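Packing bench going robotic, what happens to the rest of us?

millrat_jo
Longtime lurker, first real post. I work at Lastden, we do small-order packing (snack boxes, stationery, phone accessories, whatever people throw in a cart). Since April we've had two-armed robots learning the bench work, and six of us moved off packing to teach them. So now my job is sitting there making the thing pick up a packet and put it in a bin, over and over, and then marking which tries were good. Same pay, way less walking. My target used to be 700 items a shift, and now the only number anyone asks me for is how many clean tries I saved. Anybody been through this? What did your job look like a year later?

gus_on_nights
Yes, at Gillies, different setup but the same speech from management I bet. I was a "trainer" for eight months. Then the trainers got cut to two and the rest of us went back to the floor, which by then had fewer spots. Get your new title in writing. Get the pay grade in writing too!

pallet_kate
Gotta disagree with Gus a little. I went through it at Paltell and I'm still on the robots, and I like it more than I ever liked packing. My wrists quit hurting. What's the bench like, Jo? Are you on your own all day or is there a crew?

millrat_jo
Kind of both. There are several stations in one big room, and you sit at yours with your head down. I miss the talking more than I thought I would. On the line you could gab all shift long, and here everyone is concentrating, so I'll look up and two hours went by and I haven't said a word to anybody.

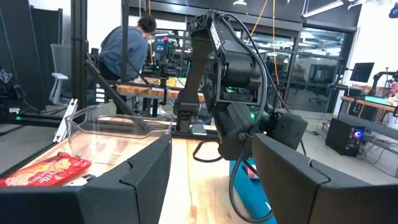 The other thing is I've gotten weirdly picky about packaging. A bag of crackers is a pain because it's floppy and it never sits the same way twice. Clear bins are their own headache. I never thought about any of that when I was doing it with my hands, I just grabbed stuff.

gus_on_nights
That right there is skill and they should be paying you for it. You know which items are trouble and the engineers don't.

evander_r
Evander Ritchie here, I'm a shift lead at Allatus so take this from the other side of the fence. Gus isn't wrong about the writing part. But I don't buy that it always ends in cuts. We kept all our people, we just quit replacing the ones who left.

gus_on_nights
Evander, that IS a cut. It's just a slow one.

evander_r
Fair, for whoever would've been hired next. It still matters a lot to the folks already there.

pallet_kate
Jo, ask for rotation. We do 3 hours on the robot and then swap to receiving, and it fixed the quiet problem for me. My eyes too.

millrat_jo
Ooh, I like that. We do full shifts right now and by the end I'm cross-eyed. I saved 578 good ones last week and I swear I saw every one of them in my sleep. I'll bring up rotation and the pay grade thing at the same time, before I lose my nerve.

gus_on_nights
Pay grade first.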